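Update, 16 June 2023: the section on dust in the power supply has been rewritten.

# Opening and cleaning an old desktop tower

These notes cover a standard mid-size tower with a removable side panel. Allow an hour for a first attempt. Most of that goes to the heatsink.

## Before the panel comes off

1. Shut down, switch off the power supply at the back, and pull the cord.
2. Hold the power button for ten seconds to drain what is left in the board.
3. Disconnect everything else. Photograph the rear ports if there are more than four cables.
4. Lay the case on its side, motherboard down, open side up. A slatted or perforated bench is fine for the case, but screws go through the gaps. Put a tray beside it.

Touch bare metal on the chassis before reaching in, and again each time you come back to the bench. A wrist strap is better. Clip it to unpainted metal.

## Dust

Work from the top down with a soft brush and short bursts of air. Hold fan blades still with a finger. Keep the can upright; tilted, it spits liquid propellant.

Do not open the power supply. The capacitors inside can hold a dangerous charge long after the cord is out. Blow through the grille from outside and stop there. If it still rattles or smells burned, replace the whole unit.

Expansion slots collect lint at the rear wall. Remove the blanking plates, brush the openings, refit the plates. Leaving them off upsets the airflow.

## Heatsink and paste

Run the machine for a few minutes before shutdown if the paste is old. Warm paste releases more easily. Twist the heatsink gently side to side before lifting. A straight pull can bring some processors out of the socket with it and bend the pins.

Clean the metal lid with isopropyl alcohol, 80 percent or stronger, on a lint-free cloth. Coffee filters work. Wasance wipes are convenient but leave a film that needs a second pass. Apply new paste as one dot the size of a small pea in the center of the lid. Lower the heatsink straight down and tighten opposite corners in turn.

## Cables

Tie loose power leads back to the drive cage with hook-and-loop straps, clear of any fan. Avoid zip ties; cutting them off near a board is how traces get damaged. The Skuneo straps in the 40-pack are long enough for a thick bundle.

Check that every memory module is latched at both ends before closing up.

## After

Run the machine with the panel off for five minutes and confirm that each fan turns. Then refit the panel and check the processor temperature under load. Over 86 °C on an older desktop chip usually means a poorly seated heatsink. Take it off, clean both surfaces, and repeat with fresh paste.
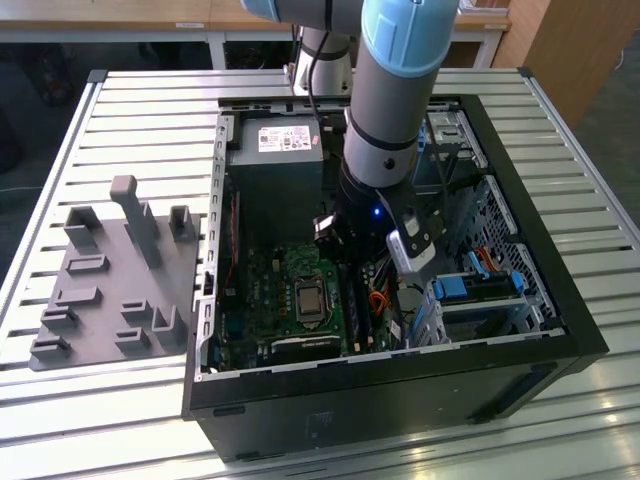

Dhillon wrote in to add that the fan plug deserves its own line in the list, having once refitted a heatsink perfectly and left the fan unconnected. The board shut itself down within a minute. Check the plug before the panel goes on.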